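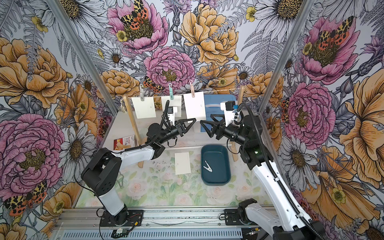
Quick one before I lose the thread. May has been a blur and I promised myself I'd write up the wallpaper thing while I still remember which folder is which.

Short version: we changed the walls and the policy got better. Not the arms, not the network, not the learning rate. The walls.

Longer version.

The task is hanging cards on a line with clothespins. Two arms, one line, a peg in one gripper and a card in the other, sort of. I picked it back when I was still at Brikdale because it looked easy and because I'd done it with my own hands ten thousand times as a child with socks. It is not easy. A peg has to be squeezed at the right end, held open, brought down over a card edge and a bit of twine at the same time, then let go without flicking the whole lot off. The twine moves. The card moves. The peg twists in the fingers if you got it a hair off centre. Lovely task. Hate it.

We train by imitation. Somebody drives the arms, we record the joints and the cameras, and the network learns to go from pictures to motions in short chunks. Nothing clever, everyone does it. Our first batch was all done in what I'd call the boring cell — plain grey board on all sides, plain mat. And it worked! In the boring cell. Then I left my coat over the back panel one evening and ran it again in the morning without looking, and the left arm went for the coat. Reached straight past the line and tried to peg a sleeve.

So, that's the problem. The network hadn't learned what a card is, it had learned what isn't grey board.

The usual fix is to mess with the pictures afterwards. Random colours, random crops, paste in other backgrounds. We did all of that, and it helped a bit, and I was never happy with it. Pasting things in behind a thin bit of twine is horrible. You either chop the twine out or leave a grey halo round it, and I'm fairly sure the network just learns to love the halo. Cant prove that one. I looked at a lot of halos though.

Which is where the wallpaper came in. The idea is dead simple: make the real background awful while you collect. Busy, high contrast, full of edges, full of things that are nearly the colour of your pegs. Big peonies. Moths with leopard spots. If the network can find a pale pink peg in front of a pink peony it can find it in front of a coat. And a rosy mat underneath, so the floor isn't a free pass either.

I ordered the rolls from a place called Lemora, stuck them to the side panels over an afternoon, got bubbles in most of it and stopped caring. I did worry for a while about the pattern being fixed. If it's always the same moth in the same spot, can't the network just memorise the moth and use it as a landmark? Yes it can. More on that in a sec, it did.

What we ran: 3 conditions. Plain walls. Plain walls with the pasting-in. Floral walls with no pasting at all. Same number of demos in each, same operator, same pegs, same network, same everything I could think of to keep the same. Then tested all of them in a cell none of them had seen, which was the Metwally bench down the corridor, with its own clutter and its own horrible yellow lamp. They let us have it for 2 evenings and were very nice about the noise.

Scoring: a go counts if the card is hanging from the line, by a peg, after the grippers have let go and backed off. No half marks. I did try half marks early on and spent more time arguing with myself over what half a peg was than running the thing.

Plain walls: bad. Embarassing, even. A lot of hovering. It would bring the peg up, get to somewhere near the line and then just sort of wait there, like it had come into the kitchen and forgotten why.

Plain with pasting: better. It committed to things. It often committed to the wrong bit of air, just beside the twine, but with conviction.

Floral: best of the lot, and by enough that I went back and checked I hadn't mixed up the files. I hadn't. I checked again the next morning. It found the line. It found the card edge. When it failed it mostly failed in the fingers, peg slipping or opening too early, and those are failures I understand and can do something about.

Now the moth.

Because the pattern never moved, I wanted to know how much the floral policy was leaning on it. So we swapped a side panel for a different cut of the same roll, flowers all in other places, and ran it in our own cell. It got worse. Not boring-cell-with-coat worse, but worse than on its home walls, and the drift was always the same way, which is a smell. It had learned some landmarks. Not a shock I suppose, an orange moth just above the line is a very good landmark, I'd use it too.

The fix was to collect with the panels shuffled. Corner posts are aluminium, panels drop in, so swapping is quick. We did 13 layouts in the end, some of them upside down. After that the shuffle test barely touched it. And it kept what it had gained on the Metwally bench, which was the bit I was chewing my nails over.

Things I don't know yet, in no order:

Whether it's the busyness or the colours. I'd like to try a black and white version of the same print. I suspect edges matter more than colour. I have suspected many things.

Whether it's doing anything for the wrist cameras. They're so close to the pegs that the walls are mostly a smear by the time it matters. My hunch is that the gain is nearly all from the fixed camera, and that you could blank the wrist views during the long reach and not notice. Haven't run it.

Whether it makes the operator worse. This one is a bit odd. Driving the arms in front of all those flowers is tiring. You lose the twine. I had to stop more often, and the demos are slower and more careful than the plain ones. So is the network better because of the walls, or because the person in front of the walls was paying more attention? I can't untangle that with the data I've got. A fair test would be collecting on plain walls with a person told to go slow. It's on the list. It's a dull job so it'll stay on the list for a bit.

Whether it holds for other tasks. Dremutden (the folding lot, upstairs) are going to borrow the spare panels and try it with tea towels. Cloth against flowers sounds like misery, good luck to them.

A few practical bits if you fancy trying it. Matt paper, not shiny, shiny gives you moving highlights and the cameras hate them. Do the floor as well. We did the walls alone first and the policy just got very fond of the floor. Photograph each layout before you start, and write down which demos go with which, or you will end up like me with 2 folders called "floral_new" and a headache. And keep a plain set! I nearly wiped ours to free up disk. Without it there'd be nothing to compare with and this whole post would be a man enthusing about wallpaper.

People have asked whether simulation would do the same job cheaper. Maybe. For walls, probably yes. For twine and spring pegs, I've not seen a simulator I'd trust, and I've spent long enough tuning fake springs in my life. Paper and paste was an afternoon.

Code's not tidy enough to share yet. The layout photos I can put up if anyone wants them, they're just big files. Next on the bench is the early release problem, peg opening before it's over the card. I think it's a timing thing in how the chunks overlap but I've only watched a handful of the failures properly. Will post when I've got through the rest.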